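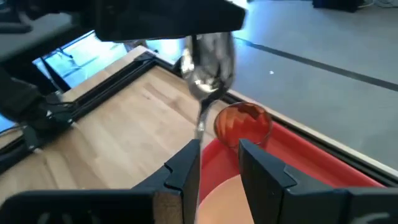 Fulel Theatre opens its November season with "The Hulton Kitchen"

I've been wanting to write this press release for ages, so forgive me if it goes on a bit. Fulel Theatre's new play, The Hulton Kitchen, opens on a Thursday in November at the Plunex Studio, and I couldn't be more pleased with how it's shaping up.

We use cookies to remember your seat preferences. Accept / Manage settings

It's adapted from a book of linked short stories set on one street, Hulton Row, over a single winter. We're doing four of the stories, word for word, with every "she said" and "he thought" left in and spoken aloud by the actors (it sounds mad, but after five minutes you stop noticing and just listen). Six actors play 17 parts between them, including a bus queue and a very disappointed choir. 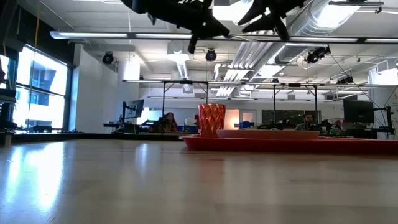 The second story, "Oláh", is the one I keep going back to. A widower moves in above the bakery and his neighbours spend 20 pages deciding what sort of man he is before anyone knocks on the door. When someone finally does, she carries up supper on a tray, and I've asked for a red one, with a red cup standing at one end and a shallow dish beside it, because the whole visit is played across that tray and I want the back row to see it! After that it's just two people talking, and it's lovely.

The music is new, for cello and an old upright piano that came with the building and has been tuned twice already.

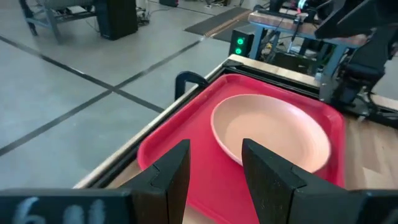 The last story, "Thaw", brings the whole street together, and we've moved the interval so you get a breather before it. It runs for 40 minutes without a scene change. Please do go to the loo first.

We played to 3,372 people last season, our best yet, and we'd love to beat it. There are 1,290 seats on sale across the run, with more to follow if we extend. Evenings start at 7.30pm and there's a relaxed matinee each Saturday. Press tickets are available for any night in the first week, and I'm happy to chat to anyone who wants to know more. Just get in touch through the box office.

Recent news
Auditions for our spring comedy
Studio bar: new opening times
Last season in pictures
Join the Fulel play-reading group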